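# The Drawer Problem

*Getting a robot to open furniture in a house it has never been in. Slower than you'd think. One group thinks the trick is to let it push first.*

Start with the number, everyone else does. 36 drawers out of 122. That was last April, the first full run, and the people at Dilgate had been telling visitors for weeks that it was going to be closer to all of them.

It was not closer to all of them.

Dilgate is a small lab on the second floor of a former carpet showroom in Brellthorpe, and drawers are pretty much what it does. Cabinets too, a few. Sliding doors were dropped in the winter. The method they're working on is called Presterach, after a road one of them grew up on, and the idea behind it fits on a napkin. I was shown the napkin. It's taped inside a cupboard.

The idea: before the arm tries to open a thing, it touches it. Lightly, in a few places. Press, let go, move over, press again. Each press gives a little bit of force and a little bit of movement, and from that the software builds a guess about what the front of the furniture is attached to. A drawer front gives a tiny amount and comes back. A fixed panel doesn't give. A drawer that's jammed gives on one side and not the other. A cabinet door gives most at the edge away from the hinge.

Then it picks a place to pull, or hook, or pinch, and goes.

People do this without thinking. You come to a strange dresser in a guest room, you put your hand on it, you give it a nudge. If it doesn't want to come you try the other side. Cameras are bad at this. A camera sees a rectangle with a groove around it and that's all it gets, and a lot of furniture is rectangles with grooves around them, some of which open and some of which are just there to look nice.

## Where the pictures ran out

The older way, and still the usual way, is to learn it from looking. Show a network a great many drawers with handles marked, and it gets good at finding handles. Very good. The lab had a version of this running two years ago and it still gets used as the thing to beat.

Trouble comes with the furniture that has no handle to find. Push latches. Finger grooves on the underside. A knob that fell off and went in a jar somewhere. Drawers you open by the lip. In the Brellthorpe set, which is 122 pieces borrowed, bought or pulled from the curb, there's a fair share of that kind and the camera-only system mostly froze on them. It would hunt for a handle, find a knot in the wood, and try very hard to grab the knot.

That happened a lot. Knots in pine look like knobs if you squint and the network is always squinting.

So, touch. The early Presterach had no real plan for where to press. It pressed on a grid. A full grid took four minutes a drawer, and by the end of it the thing had often shoved the furniture back against the wall, at which point every reading it had taken was off by however far the furniture had moved. That's the 36. Some of the misses were the arm pulling at a spot where the drawer used to be.

## Fewer pokes

The fix, or the first half of it, was to stop after each press and ask which next press would tell you the most. Sounds obvious. Took the summer. The software keeps a short list of stories about the furniture (this is a drawer on runners, this is a fixed panel, this is a door hinged left, and so on) and it looks for the spot where those stories disagree. Press there. Cross off the ones that were wrong. Repeat.

Most pieces now settle in four presses. Some in one.

The second half was a piece of math called the Srivastava correction around the lab, which deals with the whole piece sliding or rocking when it's touched. Light bedside furniture is the worst for this. You push a drawer front and you can't tell if the drawer moved in or the entire thing scooted. The correction takes the arm's own flex, which is known, and the movement of the top edge in the camera, which is sort of known, and splits the motion between the two. When the top edge can't be seen well it leans on the feet instead. When it can't see either one it's supposed to give up and say so, and it has gotten better about that then it used to be.

With both halves in, the same 122 pieces: 102 opened.

Same arm, same gripper, same lights. They re-ran it on a Sunday so the building would be quiet, because the trucks at the loading dock next door shake the floor and the force readings pick it up.

## The ones that don't

I asked to see the failures, which is usually the way to find out if a lab likes its own result. They had them lined up along the back wall with masking tape on each.

A card catalog, beautiful, hopeless. The drawers are smaller than the fingers. A filing cabinet with a lock nobody had a key to, which should arguably be off the list, and there was a mild argument about it while I stood there. Several drawers swollen shut. Those give a touch reading exactly like a fixed panel, so the robot decides they're fixed panels and moves on, and to be fair so did I, on one of them.

And the stacked ones. Two or three drawers sharing a single bowed front rail, so pressing on one makes its neighbor move. The stories in the short list all assume one front, one moving part. Adding pairs to the list makes the list long and the robot slow, and slow is how they got into trouble the first time.

There's also the marks. Pressing on soft wood leaves marks. The finger tips have been changed twice over this and the force limit turned down, and turning it down costs readings on anything stiff. No one in the room had a good answer. One suggestion was to press on the edges only. Another was felt.

## Outside the showroom

The part I came for was the rooms. A result on a lab floor is one thing, and the carpet showroom has a nice even floor and nice even light and the furniture stands where someone has put it. So the lab has been taking the arm around to places with a bed and a curtain and seeing what goes wrong.

Setup takes most of a morning. Then the arm goes up to the piece and does its first press and everyone leans in, every time, even the ones who have seen it hundreds of times. It's a very small motion. If you were expecting a robot to yank something open you'd miss it.

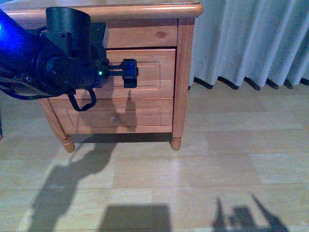

Shadows have been the big surprise. The touch side doesn't care about them, but the correction does, as it's watching edges, and an arm working under a strong lamp throws a moving dark shape across the same edges it's trying to watch. In the showroom the light is flat and this never came up. In a room it comes up right away. The current patch is to have the software draw where the arm's own shadow ought to fall and ignore anything that moves with it. Works for one lamp. Two lamps, less so. Windows with the sun going in and out, they've just been waiting for the cloud.

Floors too. Smooth floors let light furniture slide under almost no force, so the correction has to work harder there. Carpet is the other way, the piece stays put but it rocks, and rocking looks a lot like a drawer closing. They log the floor type now. They didn't before, so half the early room data can't be sorted by it, which someone is still sore about.

Cables, a boring one. The arm's own wiring hangs down and if it brushes the furniture during a press it adds a force that isn't the drawer. Zip ties helped. A longer loop helped more, to everyone's annoyance, as it looks terrible.

There's no room number to put next to the 102 yet. I asked a few times. The answer was that the rooms are all different and they want the same count of tries in each before anyone writes anything down, and after last April I can see why they'd rather sit on it.

## What it might be good for

Nobody at Dilgate would give me a product. The money is a research grant, and the grant says "articulated household objects," which is drawers and doors. The long hope is a helper machine for people who can't bend or grip well, one that can fetch the thing from the bottom drawer without being taught that particular drawer by an engineer kneeling on the rug.

That's a long way from here. Opening it is step one. Then you have to see inside, take the right thing, not knock the lamp over, and push it closed again. Closing turns out easy. The push it already knows how to do.

What's nearer is the touch step on its own. It doesn't need the Dilgate arm, anything that can press gently and feel the push back can run it, and the code for the short list of stories is due to go up for other labs once the comments are cleaned up. The correction will follow later, it's tied up with their camera in ways that need untangling.

For now they're working on the pairs. The newest version tries a single-front story first and only brings in the two-drawer kind when a press gives a reading that nothing on the list can explain. It had been running on a tall chest for most of the afternoon when I left, top drawers mainly. It got the left one open and was pressing on the right one, over by the edge.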